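叠衣组实验记录 2024年10月29日
地点:Girasholm 楼下小工作间

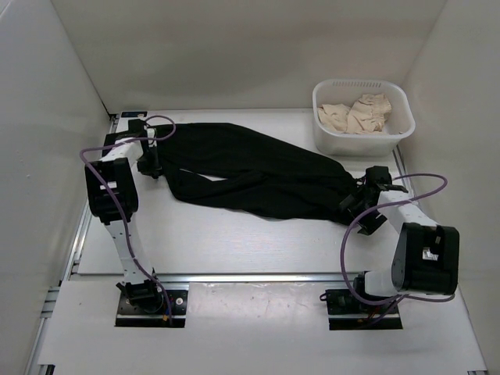 图1 双臂各夹住黑色衣物一端,米色那件还在后面筐里。

今天轮到我和 Haruna Wada 值台,Yasuo Minami 下课才过来。任务还是上周定的那个:从筐里取一件,拉开、摊平、对折,放到台子前面的空地方。社团赛规则要求每件限时,我们先不管时间,能叠成个样子就行!

黑色的真难搞。俯拍画面里一团黑,褶子和边缘根本分不出来,两条腿叠在一起的时候,连我自己盯着屏幕都要想半天该夹哪儿(Haruna 说她靠反光猜,我觉得她是在吹牛)。一共录了9条遥操作,丢掉3条:一条左爪夹到两层布,一条右边提太高整件拧成麻花,还有一条是我手滑按了停止,对不起大家。

线的问题再记一笔。紫色那两根现在留的弧比较大,右臂往里收的时候我总担心挂到爪子上。Yasuo 的意见是在肘部加个扎带点,我怕扎死了手腕转不动,先在左臂上试,右臂不动,下次对比着看。

参数:夹爪闭合后等待改成1000毫秒,原来那个值太短,布还没夹稳就开始抬了。改完手感好一些,不过只跑了3条,不敢下结论。数据放在 Clorkasero 文件夹,命名照旧,别再用中文加空格了,脚本会报错,说的就是我。

待办:
跟 Kawaguchi 那边借一块浅灰的台布试反光
米色那件单独录一组,和黑色的分开存
Mitska 的标定脚本重跑一遍,左臂末端感觉偏了一点
扎带没了,谁路过五金店带一包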